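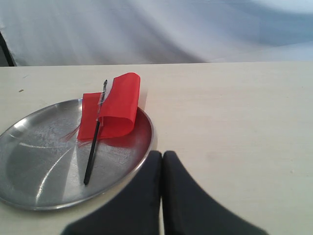 Myrtle Escobedo opened the meeting at 6:40 and went straight to the reunion dinner. The hall at Stolley is confirmed for Saturday evening of reunion weekend, with doors at five and dinner at six. Replies so far stand at 56 classmates, plus guests. Table markers were talked over again. The small red flag on a thin black stick was liked better than the printed tent cards, and it can lie across a plate until people sit down. Myrtle will order enough for every table, with two spare.

**Nirthorpe High School Class Reunion, planning meeting**
2026-07-27

**Minutes of the last meeting**
Approved with one change. The deposit to the hall was $267, and the earlier minutes left the amount out.

**Mailing list**
Tavion Tran reported that 17 addresses came back as undeliverable after the second mailing. He has found new ones for four of these through family members. The rest will go on the "looking for" page of the class website. Anyone with a lead should email Tavion directly and not post phone numbers on the page.

**Tickets**
Price stays at $59 a person. There was a request for a lower price for people coming only after dinner. Myrtle said the hall charges by the head no matter when people arrive. Left as is. Refunds will be given until the final count goes in, and after that a ticket can be passed to another classmate.

**Food**
Brillari sent two menus. The second was chosen: chicken or baked ziti, green salad, rolls, sheet cake. A meatless choice is covered by the ziti. Tavion to ask whether coffee is included or billed on its own.

**Music**
Discussion of a DJ against a playlist. Moved and seconded to use a playlist through the hall's speakers. Passed, one opposed. Song requests can be written on the reply form.

**Class gift**
Three ideas came in: a bench by the track, new music stands, or money toward the library. The school office has to approve anything placed on the grounds, and Myrtle is still waiting for a call back. Tabled.

**Name badges**
Najafi Printing can do badges with senior photos if the files are sent by the end of July. Tavion has the yearbook scans. Maiden names go in the second line, same size type. Classmates without a senior photo get the school crest.

**Other business**
Parking at the hall is in the back lot only. The Friday picnic still needs someone to bring a grill.

Adjourned at 7:55.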